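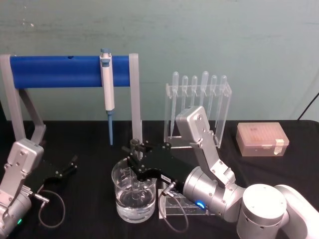 Vostura Canine Services is recruiting owners of guard and protection dogs for a study of stress hormone levels during bite-work training. Each dog gives saliva samples before and after a standard training session. The samples are frozen on site and shipped to the Fumau laboratory, where small volumes are measured out with a micropipette, of the kind hanging from the blue bar, and tested for cortisol. No blood is drawn at any stage.

Enrollment stands at 556 dogs. A further 293 are needed, with priority given to females and to dogs over six years old.

Requirements
Dog aged 18 months or older, in active protection training
Current rabies vaccination and a microchip
No steroid medication in the past eight weeks
Handler aged 18 or older, able to attend two sessions at the Boiko training field
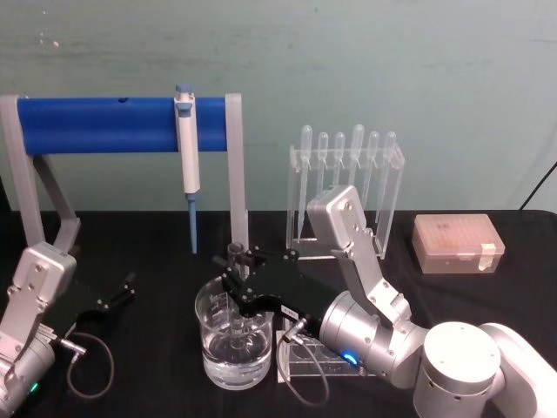
Does my dog need a title or certificate to take part?
Any dog that can hold a sleeve and release on command is eligible. Titles are recorded on the intake form but do not affect selection.

Each session takes 40 minutes. The dog must not eat, or chew a toy, for one hour before the first swab. Handlers bring their own collar and leash; sleeves and suits are supplied. Dogs that refuse the swab twice are withdrawn, and the handler still receives the travel payment for that day.

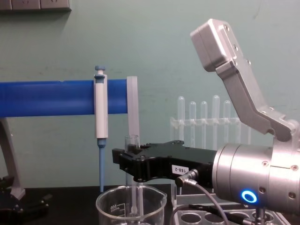 Wian Mtshali asked whether a dog already enrolled in the Clilen obedience survey could also join, and pointed out that the earlier notice did not cover this. Dual enrollment is allowed if the two sets of sessions are at least 14 days apart. State the survey dates on the form.

Individual results are sent to the handler by mail in January. They are not a measure of temperament and should not be used for breeding or sale.

To apply, request the intake form from the Vostura study desk and return it with a copy of the vaccination record. Incomplete forms are not processed.

Posted 17 May 2022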